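4.2 Preserving session state across channel handoffs

Jendano stores each customer conversation as a single record, and every channel (web chat, SMS, voice) reads from and writes to that record. When a customer moves from chat to a phone call, the agent desktop loads the record by its session key. In the earlier version, built on Flirkier, the key was tied to the browser tab, so a page reload opened a second session and the agent saw an empty history.

We replaced the tab key with a token issued by the Hastora routing service. The token stays valid for up to 80 minutes after the last message. Past that point the record is closed and a new one is opened with a link back to the old one.

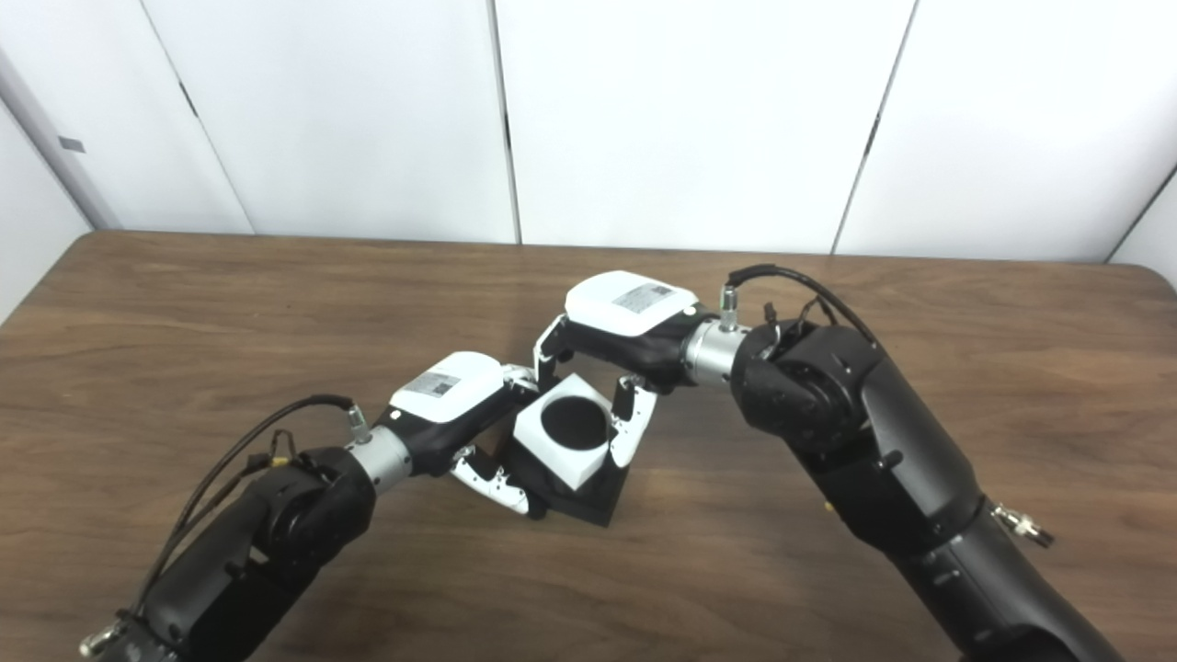
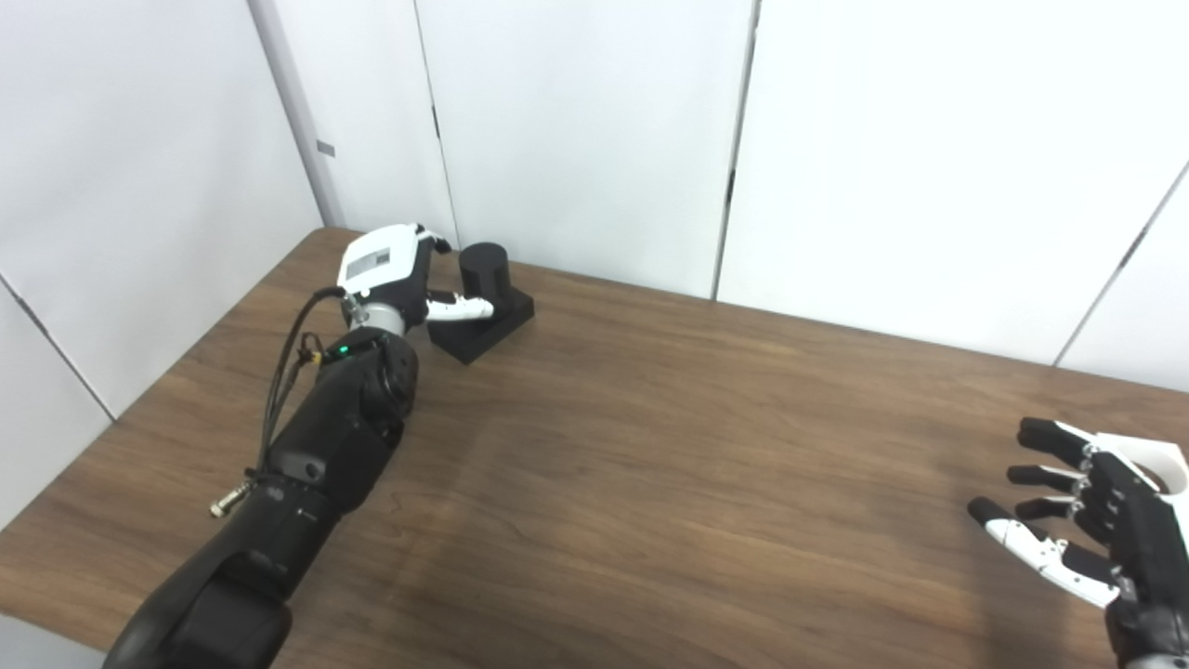
Figure 5. Robotic arm over a table, two views.

To test the change we replayed 795 stored conversations, each with at least one handoff. Under the old key, 52 of them lost part of the message history. Most of these losses came from page reloads during a queue wait – the customer was still connected, but under a new session. With the token in place, all of the replayed conversations kept their full history.

Two limits remain. The replay does not cover customers who switch devices, and attachments are still held outside the record. Attachment handling is taken up in Section 4.3, using the storage layout proposed by Ó Dálaigh.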